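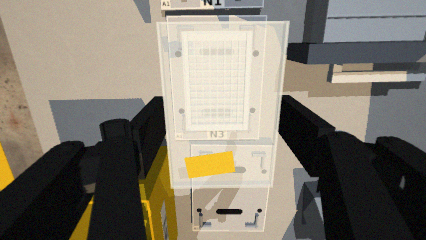 Section 3. Setting up plate labels and the cold store register

Read this section before you print anything. It covers the Zedetden label printer and its register software as installed at Tolldale, and the storage end of the job at Lillico. It replaces the maker's quick start sheet, which promises you'll be up and running before your tea goes cold. You won't be. Allow a morning.

3.1 Before you start

You'll need the printer, one roll of freezer-grade labels, a login with editing rights, and a few old plates you don't mind spoiling.

Note: The box says the labels suit "all lab plastics". We have found no sign that anyone tried all lab plastics. Test them on yours.

Caution: Do not switch the register over to live until you have finished 3.4. Test entries made in live mode can be hidden but never removed, and they will turn up in searches for as long as we have the thing.

3.2 Setting up the printer

1. Put the printer on a bench away from the sinks. Plug it in, but leave it switched off.

2. Open the lid and drop the roll in so the labels feed from underneath. The drawing inside the lid shows them feeding from the top. The drawing is for an older model.

3. Close the lid until both sides click. One click means it is half shut, and it will print quite happily like that, with everything drifting to the left.

4. Switch on. Wait for the green light. Ignore the welcome screen's offer to "learn your labelling habits" and choose Skip.

5. Under Media, pick the label size by hand. Auto-detect is on by default. Turn it off.

6. Print a single test label and read it at arm's length. If you have to bring it closer, go up a font size and print again.

Note: Darkness is set to the middle of the range when the printer arrives. A darker print looks better on the day but can smear when rubbed with an alcohol wipe. Try the wipe yourself on a test label before believing either setting.

3.3 Setting up the register

1. Log in and choose New Store. Call it Lillico, with no extra words. The software treats "Lillico" and "Lillico store" as separate places and will let you put the same plate in both.

2. Set the plate limit to 108, the most our racks are allowed to hold. The software suggests a figure of its own. We don't know where it gets it.

3. Under Numbering, choose Running Number. Start at 805, so new plates follow on from the paper book.

4. Turn off "Smart Names". It builds a plate name from the date, the user and the first words of the notes field, and the result is too long for any label you can buy.

5. Choose the fields that must be filled in: plate number, owner, contents, rack position. Leave the rest optional. Every extra compulsory field gets filled with a full stop sooner or later.

6. Save, log out, log back in, and check that your settings are still there. The save message appears whether or not the save has gone through.

Caution: The Import button claims to read any spreadsheet. It dropped the leading zeros from our old plate numbers and reported success. Work on a copy, and compare the copy with the original line by line afterwards.

3.4 Testing the labels

This is the step people skip, usually on the strength of the word "permanent" on the roll.

1. Wipe the side of a spare plate with a dry cloth. Let it come to room temperature first if it has been cold.

2. Stick the label on and press from the middle out to both ends. Hold it down firmly. Leave it overnight.

3. Freeze the plate, thaw it and freeze it again. Do 3 full rounds.

4. Pick at each corner with a gloved fingertip. A corner that lifts now will be off altogether by April.

5. Scan the barcode while the label is still frosted. If it won't scan, wipe once and retry. If it needs a second wipe, count that as a fail.

6. Write the result in the paper book as well as the register.

Note: Always write the plate number on the plate itself in freezer marker, as well as using the label. The supplier will tell you this is unnecessary. The supplier doesn't have to sort out the rack when a label has gone missing.
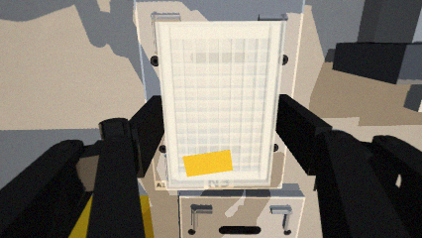 Mereana Kereama thinks the marker rule is overdone: I've run the Ngata cold room on printed labels alone for over a year, and the only mix-ups I've had came from bad handwriting. If you must write on the plate, at least make people print their numbers in block figures, because a hurried 1 and a hurried 7 look the same under frost.

We take the point about the handwriting and have added block figures to the rule. We're keeping the marker. A year without trouble is a good run, but it was a different room with a different roll of labels, and we'd want to see it on ours.

3.5 Going live

1. Delete every test entry, then search for "test" to see what you missed.

2. Switch the register to Live. The software will ask whether you're sure, and then ask again.

3. Register one real plate from start to finish. Print, stick, write, shelve, scan.

4. Ask someone who hasn't read this section to find that plate using the register and nothing else. If they have to ask you where it is, go back to 3.3 and look at the rack positions.

5. Turn off automatic updates. The one dated 01/03/2019 put Smart Names back on without saying so.

Caution: Keep the paper book going alongside the register until you've done a full stocktake and the two agree. The cloud backup light shows green even with the network cable pulled out. We tried it.

Changing a label on a plate that is already in storage is covered in Section 4.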